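Etenesh Yilma had promised the café two sets, and by teatime she had one and a half. The half was the trouble — a slow tune in which the Zorix, her little second-hand synth, was meant to come in under the accordion and kept coming in over it, like an uncle at a wedding.

"Turn the drone down," said Finbarr down the phone, with his mouth full.

"I have turned it down. It's off, Finbarr. It's still droning."

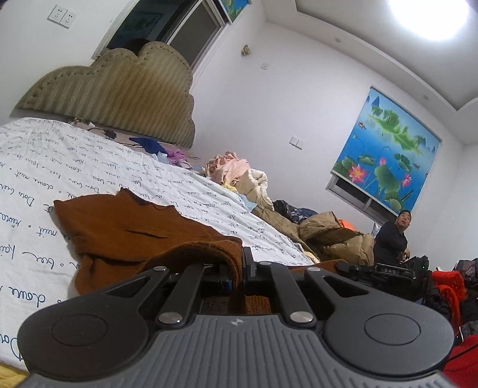
He thought about this for a good long while, and she could hear him buttering something. Then he asked, quite kindly, whether she had by any chance left her elbow on the bottom key of the accordion.

She looked. She moved her elbow, and the kitchen went wonderfully quiet.

"Are you coming tonight or not?" she said.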